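**Thursday, June. Vunska handheld kit, trial unit, second look**

Spent most of the morning on the Vunska pair with Dong-hyun and I'm sold on the ergonomics already! My wrists usually complain after one session and today they didn't (we swapped over at 10:40, so he can add his own verdict). The black mesh faces on the finger pads are my favorite thing so far.

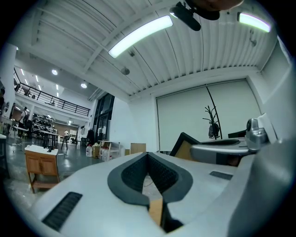 Pricing came back from Ikatlow: 2088 for the pair, markers and cables included, and 673 for a spare set of pads and housings. Sun-ja wants to put it on the Fundbridge claim if we decide before the trial runs out. We have 17 days left.

Things to sort out:

- Marker cubes: one big tag on the rear face, a smaller one lower down. Check both sizes against the config file, the manual only lists the big one.
- Cable from the left unit. I want a clip for it, or a shorter cable. Ask Ikatlow.
- Table tag: try the little square card in the middle of the coffee table top first, then move it out toward one end and compare tracking.

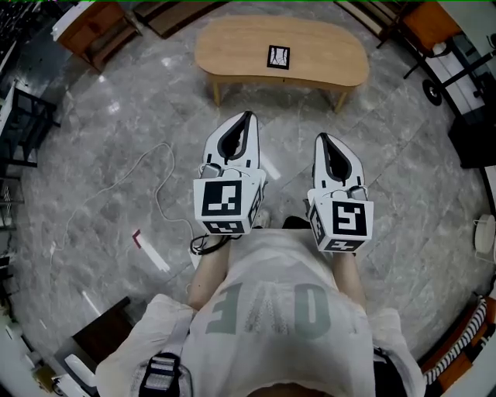

- Backpack straps: Dong-hyun likes them long, I like them short. Write our settings on tape.

### Logging

Seven takes named so far, all under `vunska_trial/`. Please don't rename them until Sun-ja has copied them over. I'd love to try the softer pads next, if they can send a set.
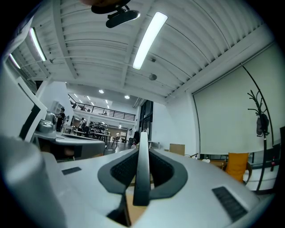 *Vunska gripper, black center fin and mesh panels, looking out across the hall.*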